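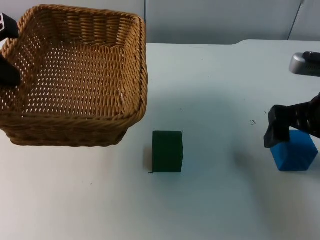 The Broltodbridge Robot Arm Club is an after-school club for ages 11 to 16, and I've been going along as a helper for long enough that I'm probably the wrong person to write its entry (sorry, I'm doing it anyway!). It was set up by Fatima Olaniyan, who teaches maths and had never touched a robot before she talked the school into one.

History

The club began in a September with 150 pounds and a cupboard. Most of the first year went on card models and arguing. The two-arm setup came later, paid for by a Serutance grant of 2,000 pounds, and membership shot up the minute people heard.

Activities

Beginners start on what we all call "cubes": get a coloured cube into a wicker basket using the arms. It sounds like nothing, and then you try it and your cube is off across the table. Each go is saved as a run, and the club log stood at 1,198 runs when I last looked. 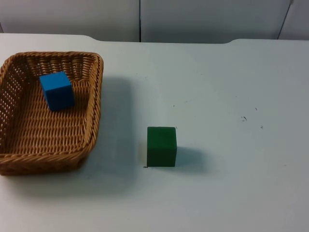
Older members move on to teaching the arms from their saved runs, which is slow going and involves a lot of squinting at graphs – I love it, though I know that's not everyone's idea of a good evening.

Competitions

The club enters the Oyelaran Cup every year. Our best result is second, behind Fakach, who were very good and quite smug about it. The rules changed after that, so scores from before and after don't really compare.

See also: Oyelaran Cup, Fakach Robotics

2,959 shares
150 comments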